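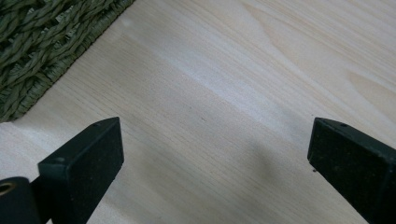
Table top with the green mat at the corner. Window side, before any second coat.

February 1, 2019

Duván says the top is done. I say it needs another week and possibly another finish. Writing down why, so we don't have the same argument on Monday with worse memories.

The claim from Grultovach is that their clear oil "keeps pale wood pale" and leaves no sheen. Pale, yes, so far. The boards are still the light cream color I want and the grain reads well, especially the arched bit where the figure swings around. I was ready to complain about that board when it came in and I take it back, it is the best part of the top. No sheen, no. There is a band of light right across the middle that goes nearly white. Duván calls it soft. Fine, it is soft, but the can says no sheen and I can see sheen.

I don't trust the color either. One coat on pale softwood always looks good at first. The test piece we did in August with the Hundus wax looked just like this and by the end of the fall it was the color of weak tea. Leif has that piece on his windowsill if anybody wants to look at it. He thinks the sun did it and the wax is innocent. Could be. We didn't keep a second piece in the dark, so we will never know, and I would like to stop running tests that way.

What was done this time:
Sanded 100, then 220 was the plan, but the box had none left, so Duván finished with what Espinoza sent as a free sample, no number on the back. I asked how fine it was. "Fine." Wiped down with a dry rag. One coat, thin, rubbed off after 20 minutes as the can says. Left to sit for 18 hours.

I ran my palm over it this morning going with the grain and it was smooth. Across the grain I could feel the softer parts between the lines. Duván can't feel it. Leif could feel it after I told him where, which doesn't count for much.

On the mat. It's the thick twisted kind in gray-green, with the cords laid in rows and a wrapped border. It looks very good next to the pale wood, I have no quarrel with the color. My quarrel is with putting it on a fresh finish at all. The Nanitz sheet that came with it says it "will not mark or scratch any surface." Any surface is a big promise. Those cords are chunky, there are ridges all over, and a person eating dinner leans on the thing and slides it back and forth. On a hard lacquer, all right. On oiled softwood I expect dull lines inside a month, and crumbs down in the gaps for good measure.

The border is better made than I thought it would be. Straight, even wrapping, a clean line all the way along the part I looked at closely. I pulled at it with a fingernail and nothing came up. So the mat may well outlast the table, at the price we paid for it.

Price, while I'm at it: 228 for the set. Leif says that is normal for handwoven. I would like to see where it says handwoven, the sheet only says "woven."

To do before anyone tells the customer it's ready:
Cut two pieces from the same offcut, same oil, same rag. One on the sill, one in the drawer, wrapped. Write on the back of both.
Weight on a corner of the mat, drag it over a third piece, then look at it in low side light. Leif to do the dragging, he has the patience.
Water drop and coffee drop on the underside of the real top. Duván says the underside got the same coat. Check that it did.
Ask Grultovach what they mean by no sheen. In writing.
Order 220.

Duván read this over my shoulder and wants it noted that he has oiled a lot more tables than I have. Noted. He also wants the second coat on today. I said after the drops. Mat goes back in its bag until then, top stays bare, no mugs.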